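Keeping Vegetables and Flowers Fresh After the Farm Stand

Every August we receive the same letters from customers of our stand in Ovville. The salad was beautiful in the morning and sad in the evening. The carrots became soft like rubber. So Anneliese Lammers and I wrote down what we do at home with the things we grow. Most of it needs only a bowl, a towel and a little patience.

Leaf lettuce and spinach
Do not leave them in the car while you make other errands. At home, fill a big bowl with cold water and put the leaves in for 15 minutes, also when they look already tired. Then dry them well. A salad spinner is good, but a clean kitchen towel that you swing outside the door works the same. Roll the leaves in a dry towel, put the roll in a bag and leave the bag a little open. In the bottom drawer of the refrigerator they stay nice for 4 days, sometimes longer.

Carrots, beets and radishes
Cut off the green tops on the same day. The tops continue to drink from the root, and this is why the root becomes soft. Leave two fingers of stem on the beets, otherwise they bleed when you cook them. The beet greens you can use like spinach. Carrots that are already soft can be put in a jar of cold water overnight — mine mostly come back, but very old ones do not.

Tomatoes
Please not in the refrigerator, if they are not yet fully ripe. Put them on a plate with the stem side down and do not stack them. If one has a crack, eat this one first. We grow mostly the variety we know as Toltimden, which has thin skin and does not forgive a heavy bag of potatoes on top of it.

Herbs
Parsley and cilantro stand in a glass of water like flowers, with a loose bag over the leaves, in the refrigerator door. Basil does not like the cold. It stands also in a glass, but on the kitchen counter and away from strong sun. Change the water every second day. Thyme and rosemary I wrap in a damp paper towel.

Berries
Wash them only right before you eat. Take away every soft one as soon as you come home and lay the others in a flat dish with paper under them. My neighbor Helmut Grube gives them a short bath with one part vinegar and three parts water, then rinses and dries them for a long time on a towel. He says they keep 2 days longer this way. I am too impatient for the drying.

Cut flowers
Bring a bucket with a little water if you come by car. At home, cut the stems again with a sharp knife, at an angle, and remove all leaves that would stand under the water. Wash the vase with hot water and soap before you use it, also when it looks clean. Flowers do not like to stand next to ripe fruit, so the kitchen table with the apple bowl is a bad place for them. Short stems that broke on the way home can go into a very small vase in the bathroom or the hallway.

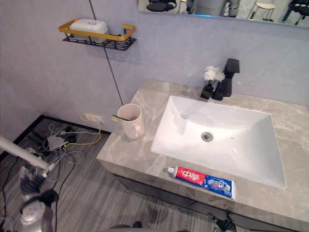 White artificial flowers in a small black vase beside the bathroom faucet.

Artificial ones need some care too. Dust them with a soft dry paintbrush, from the middle to the outside. For fabric petals, test a drop of water on the back side before you wash anything, as some colors run.

Bags and boxes
We take back clean berry boxes and rubber bands at the stand. Egg cartons also, if they are dry. Paper bags with wet spots you can tear up and put in the compost.

If you have another method for keeping green beans, please tell Anneliese. Ours get brown spots after two days and we are not satisfied with it.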